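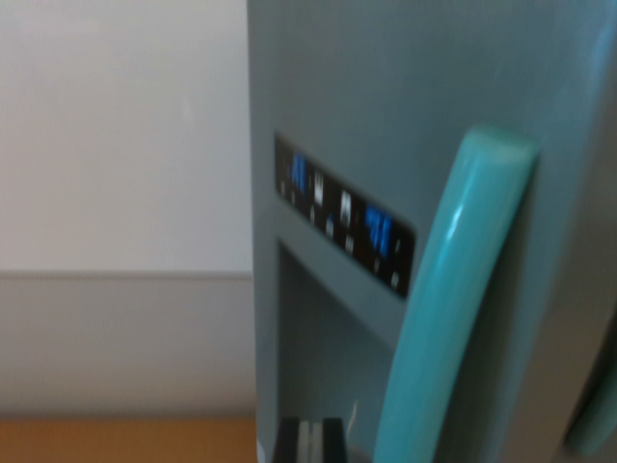 I get asked for our teaching kit more than anything else in the shop, so it finally has its own page. It's called the Surkness Hand-Lead Kit, and it lets you show an arm a job two ways: grab the handle ring and walk the gripper through it yourself, or sit back and drive it with the remote grip. My favorite practice job is the toy refrigerator. Ask the arm to come in close on those curved teal handles without bumping the display panel and you'll find out fast how steady your own hands are (mine were not!). The door handles stand out from the front and they're rounded, so a lazy approach angle shows up right away in your recording. I like that in a practice prop.

What you get in the box: the handle ring, the remote grip, a foot pedal, the wrist camera with its bracket, a control box, and all the cables. The pedal starts and stops a recording. I went back and forth on the pedal for months, and then Ingvild Wikström borrowed an early kit and told me she'd been pressing the start key with her elbow. So there's a pedal now.

Hand leading is where I'd start. The arm goes slack enough to push around with two fingers, and you can feel it when you're near the end of a joint's reach. Remote is better once your hands would be in the way of the camera, or when the job is down low and you don't want to kneel for an hour. You can switch between the two in one recording - hold the side button, wait for the beep, let go.

The control box keeps 900 recordings before you need to move them off. Most people want some 42 good ones for a simple door pull, and more if the prop is going to move between tries. Go slow on your first few. Fast wrist moves smear the camera picture, and small lit-up symbols are the first thing you lose. There's a speed limit setting for this under Teach, and I leave mine on low.

It fits the Akinano and Tesberg arms straight out of the box. For the older Bednarek arms you need the adapter plate, sold separately for $109. If you're not sure which wrist you have, send me a photo of the bolt pattern and I'll tell you.

The full kit is $1,678. Sixten Lindholm packs the orders and tests every pedal before it goes out. The toy refrigerator is not included, sorry, but any play kitchen piece with a decent handle will do the job.

Spare grips and longer camera cables are on the parts page. Firmware was last updated Oct 20, 2023, and the download link is in your order email.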